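Trivine bench riser, reviewed after a term of robot club

I run the evening robotics club at Hustthorpe with Uchenna Idahosa, and I've been promising a proper write-up of the riser we bought in June, so I've finally sat down with a cup of tea to do it. 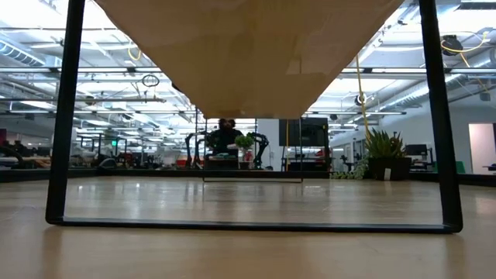

It's a very simple thing, the Trivine. You get two black metal frames and a board that goes across the top, and you end up with a sort of low bench to stand on your table. We wanted one for our pick-and-place project. The students are teaching an arm to put small objects on a shelf and fetch them back off again, and until now the "shelf" had been a shoebox with the front cut out (RIP shoebox, you served us well).

Putting it together took me and Mackenzie Arsenault one mug of coffee each. The instructions are two pages, mostly drawings, and the only place we went wrong was getting one of the frames back to front. My fault. The bolts are decent and the Allen key in the bag fits them properly, which puts it ahead of most of the flat-pack I've got at home!

So what's it like to use? Mostly really good. The long bar along the bottom of the frame sits flat on the table, so there's no rocking, and it has rounded corners, so you don't catch your sleeve on it when you're leaning across to rescue something. The legs lean inwards as they go up. I thought that was only for looks, but it's been handy for the students, who've had to work out that the gap is wider at the bottom than at the top and plan the arm's path around it. Chukwuemeka Babalola spent most of one session on that alone and came away with a page of sketches and a very smug expression.

The board is where I'd knock marks off. The edges on ours are a bit uneven, and for the price I'd have expected them to be tidied up. We've been over them with sandpaper and I should probably do it again. It also marks easily. One dropped gripper and you'll know about it for ever.

My other grumble is the shine on the table underneath, and to be fair that's our table and has nothing to do with Trivine. We've got bright ceiling lights and a glossy wooden top, and the vision code kept deciding that a patch of glare was something worth picking up. Hòa Quan tried a bit of grey felt under the riser for the test runs and the false grabs dropped off straight away. If your surface is anything like ours, buy some felt at the same time and save yourself an evening of shouting at a laptop.

We did look at the Mészáros one first. It's heavier and the height adjusts, and if I had a permanent corner to leave it in I might have gone that way, but ours gets packed up after every meeting and I've only got the one pair of arms. The Bavurano is cheaper again. Gus Delacroix has one at his club and lent it to us for 2 weeks, and it's fine for light stuff, but it slid whenever the arm nudged it and then the whole calibration had to be done over. The Trivine stays put much better. In 7 sessions we've only had to recalibrate once because of it, and that was after somebody moved it to look for a screw.

By the end of term the students had logged 1,317 attempts at the shelf task, and the bolts still haven't worked loose. I check them now and then with the key, mainly out of habit.

I'd give it four out of five. I'd love a second board in the box at a lower height, and please, Trivine, sand your edges. Uchenna says four and a half, but she didn't have to do the sanding.

One last thing if you're ordering for a club: the bag of spare bolts is sold separately and it's worth getting. We've already lost three.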